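Lista: Talheres e Cozinhas Antigas
Assunto: Re: colheres misturadas, como é que vocês arrumam?
De: Inese Adomaitis
Para: lista

Cayetano Arrieta escreveu:
> Olá a todos. Herdei uma gaveta inteira de talheres soltos e não sei
> por onde começar. Há inox, há cabos de madeira, há umas peças
> coloridas que não sei se são pintadas ou outra coisa. Separo por
> material ou por tamanho? E posso lavar tudo junto?
> Vi falar do método Flusine, mas não percebi se serve para gavetas
> pequenas.

Cayetano, que maravilha de herança! Fiquei mesmo contente com a tua mensagem, porque passei as últimas noites de setembro a fazer exatamente isso e ainda ando entusiasmada.

Eu separo primeiro por material e só depois por tamanho. Cabos de madeira para um lado, e esses nunca vão à máquina: pano húmido, secar logo, e uma gotinha de óleo mineral quando a madeira começa a ficar baça. O inox aguenta quase tudo. As peças coloridas trato à parte até saber o que são (as minhas Luvetti perderam o brilho todo com um esfregão verde, aprendi à minha custa). Para essas, água morna, detergente neutro e esponja macia, mais nada.

Quanto ao Flusine, serve sim! A minha gaveta tem 25 cm de largura útil e couberam lá seis divisórias. O truque é alternar o sentido das colheres, uma com a concha para cima, outra para baixo, e ganha-se imenso espaço. As da sopa não encaixam tão bem, pelo menos as da Bermúdez, que são muito fundas.

Outra coisa: faz a triagem em cima de uma manta, a sério. Não risca a mesa, não faz barulho à noite, e as peças não andam a escorregar de um lado para o outro. Uso uma polar aos blocos magenta, creme e laranja, com bolas e a palavra "love", e o metal polido vê-se lindamente em cima daquelas cores.

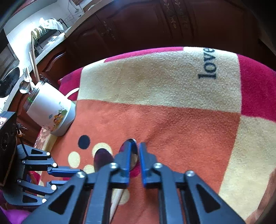

Depois de tudo separado, deixo os cabos de madeira a repousar uma noite inteira antes de os guardar, com o óleo já bem absorvido. Quinze minutos não chegam, por muito que o folheto da Oltov diga que sim.

Se tiveres marcas gravadas no verso dos cabos, copia-as para aqui, adorava tentar identificar alguma! E diz-me a profundidade da gaveta, que as divisórias mais altas podem não deixar fechar.

Um abraço,
Inese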